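Tips for students: keeping your enrolment papers straight
Yabsira Tesfamariam, 8/11/25

I love a good kitchen-drawer filing system, and September always proves its worth! Give each module its own folder, with the credit total written on the front in thick pen. Mine says 30 for the year's big project, and I can spot it from across the kitchen.

Keep your visa letter and your enrolment letter together in one plastic wallet (top of the pile, always).

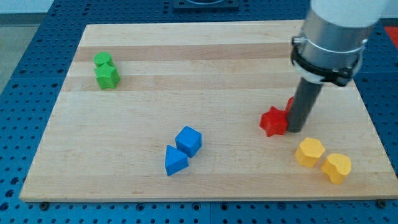 Thinking of dropping a class? Print the form and peg it to the fridge until the adviser has signed it. I give myself five days, then chase. Scan the signed copy the same evening and email it to yourself with the module name in the subject line – so easy to find later, and the paper one can go back in the drawer.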